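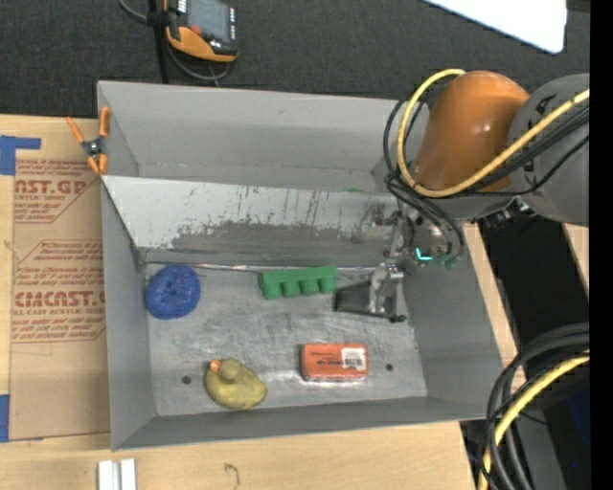

Buying a picking cell on a small budget: questions for an equipment planner

Posted June 23, 2023

Hendach is a contract packing firm that handles mixed small goods for mail-order sellers. It has spent the past year and a half planning its first automated picking station. The planner responsible for the budget agreed to go through the figures and the order in which things were bought. The conversation has been shortened.

The first request went to the finance side in January of last year and was turned down. It asked for one sum covering an arm, a gripper, a vision system and installation. "It was a single line," the planner says. "Finance asked which part of it could be cancelled if the trial went badly, and I had no answer. The second request was split into stages, each with its own stop point."

The stages were the arm and controller, then the tooling, then the bin and lighting, then guarding and integration with the conveyor. Only the first three have been released. Guarding is priced but not ordered.

On the arm, the planner considered new and used units and chose neither the cheapest nor the newest. "Payload was not the issue. Our goods are light. Reach was, and so was what came in the crate. One quotation left out the teach pendant and the cable set. When those were added back, the gap between the two bids almost closed." The advice to other buyers is to ask for a complete list of cables with lengths, and to compare the lists before comparing prices.

Cables come up several times. The original budget had no entry for routing them. An arm that reaches down into a bin and turns its wrist will drag whatever is fastened to it, and both power and signal lines need slack at the joints without hanging into the work. "We have allowed for one full replacement of the external cables in the first two years. It may not be needed. I would sooner carry it in the plan than ask for it in a hurry."

Tooling was the stage that moved most. The plan started with suction cups, quoted by Kaplan, on the grounds that most of the stock is boxed. Then the product list was checked against actual orders. "A flat packet with a barcode label is easy to plan for. A rubber duck is another matter. It has no flat face, and it can settle at any angle. We had enough goods of that type to make a suction-only budget unsafe." Kaplan's quotation was kept as an option and a jointed gripper was added at a cost of £1,865, including the mounting bracket. A spare set of fingers is listed as a consumable.

The bin was costed separately, which the planner regards as the most useful decision in the file. Zarkent supplied the sheet-metal work. A sloped inner panel lets goods slide down towards the floor of the bin, but metal has drawbacks that ought to be in the specification. "It scratches, and it shines. Marks build up on the slope and along the foot of it. Bright metal throws reflections back at a camera. If you are buying vision by the licence, find out what the supplier expects the background to look like, and put the cost of a coating or a liner next to the cost of the bin."

Asked how the bin is held, the planner is brief. "Clamps, for the trial. A fixed mount is in stage four. There is no sense in paying for drilled plates while the position may still change." The same applies to the table. Timber was accepted for the trial period and a steel base is priced for the final cell.

Vision was the hardest item to compare. Cikach offered a yearly licence and a rival offered outright purchase with paid updates. Over five years the totals were close. The licence was chosen because it could be ended with two months' notice, and that matched the staged plan.

The test goods were picked by the packing staff, who were asked for things they found awkward to handle. The planner recommends doing this before any supplier visit. "Suppliers bring their own samples. Send them yours, and ask for the results by item. An average tells you very little about the one shape you sell most of."

Labour has been budgeted at about a third of the total, covering setting up, programme changes and staff training. The planner expects this share to be questioned at the next review and does not intend to reduce it. The file also holds a figure for floor space and one for disposal of the trial table.

The decision on stage four depends on the item-by-item results. Until it is made, the guarding quotation has to be renewed each quarter, and the latest renewal came back slightly higher than the one before.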